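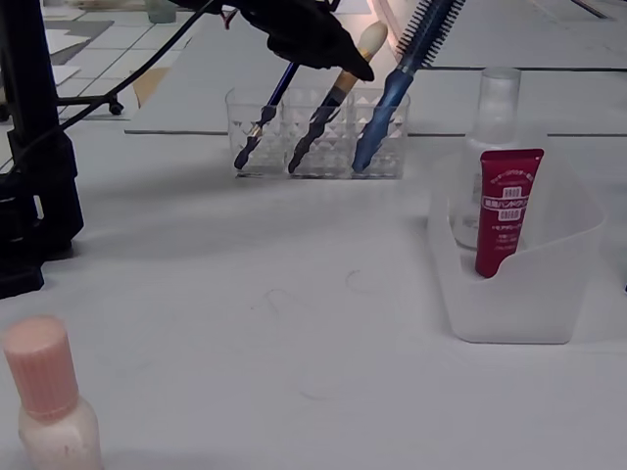
Grurnby Parking Pass for Congregations: Two Months With It

Posted in Reviews › Building and Grounds

Our church has 22 spaces and a Sunday attendance that can reach 400 when there's a baptism. So when Grurnby came out with a parking reservation system "made for houses of worship," I got three emails about it from members before I had finished reading the first one. I said I'd try it. I did not say I'd like it.

What you get

The basic plan is a web page where people claim a space ahead of time, a sheet of printable window tags, and a phone app for whoever is standing out in the lot. The pricier plan adds text reminders and a sign with a code to scan. We took the basic plan. Setup took me most of an evening, mainly the part where you draw your lot. The drawing tool assumes a rectangle. Ours bends behind the fellowship hall, and I ended up putting the bend in as a second lot called "Lot B," and visitors kept asking where Lot B was.

How it went

The first service we tried it, 2 people reserved spaces. Both were me, testing. After an announcement and a note in the bulletin we got more, but they were mostly the same families who already show up early and park wherever they want. The people I hoped to help, the ones who need a short walk to the door, did not care to use a website for it. One of them handed me a slip of paper with her plate number and told me to take care of it. I did, and then I did it again every week after that.

A reserved space is held for 30 minutes past the start of the service. You can't shorten that. On a full morning that means an usher guarding an open space through the opening hymn while a young family circles the block. I wrote to Grurnby about it and got a polite answer that the setting was "under review."

The app is fine. It's plain, it loads quickly, and the green and gray dots are easy to read in the sun. I'd happily keep that part alone, but they don't sell it alone.

Compared with Voscombe

Thandeka Matlala at Kimadmont Chapel lent me her login to Voscombe for an afternoon. It handles odd-shaped lots far better and lets you mark spaces for guests without making the guests sign up. It also wants a full member list before it will do anything, and I wasn't going to hand that over for the sake of parking. Her ushers like it. She says the yearly bill went up after the first January.

Would I pay for it

No. For a large campus with several lots and a gate, maybe. For a lot our size, cones and a patient person at the entrance did the same job in December. The Grurnby sales page says it "ends parking stress." My ushers would like a word.

If you do try it, turn off automatic renewal on the first day – the switch is under Profile, not Billing – and print the tags on heavy paper. The thin ones curl on the dashboard and you can't read the number.

Filed under: parking, ushers, visitor welcome
Next review: Başaran folding sandwich boards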